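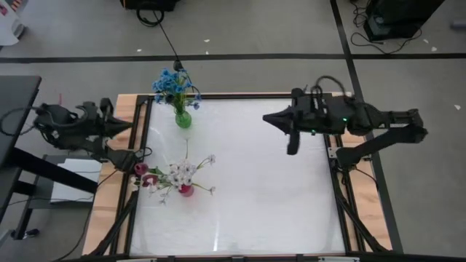 Home & Garden Help > Flowers and Arranging

Artificial stems in a glass vase: removing leaves without marking the stem

Asked by Siham Ragab, 25/06/2024

I have a green glass vase, rounded at the bottom, and a set of blue artificial flowers from Prurton. The glass is see-through, so every leaf below the rim shows. I want to take off the lower leaves, and possibly mix in a few tulips. Pulling leaves by hand left a white stress mark on one stem. Vase height is 118 mm to the neck. What is the correct way to do this, and how long should the stems be?

3 answers

Lorna Cruzado (accepted)

Check how the leaf is attached. On many artificial stems it is a sleeve that slides off the lower end. If it is molded on, cut it flush with side cutters. Do not pull sideways.

Hold the leaf at its narrow base. The broad part folds easily and the crease stays.

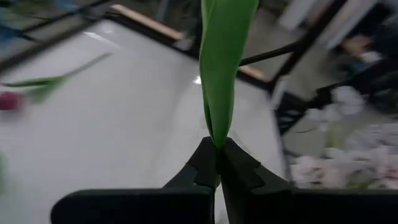

Leaf held at the narrow end, tulip-like flower lying on the tabletop behind.

Stem length: I go by total height, flower included, at 1.5 to 2 times the vase. For 118 mm that gives 177 to 236 mm. Bend wired stems before cutting. You can shorten later.

Real tulips need water, and wire cores in artificial stems rust in it. Use one kind or the other.

fawzy_84

warm the stem with a hair dryer first, worked on mine. not sure about the white mark, I just turned that side to the back

Vidstead

Agree with the first answer on cutters. Wire over 2 mm will chip small ones, so use proper wire cutters. I cut mine to 70 percent of the original length and they were too short for the vase. Measure first.

Siham Ragab

The leaves were sleeves. All off, no new marks. Leaving the tulips out.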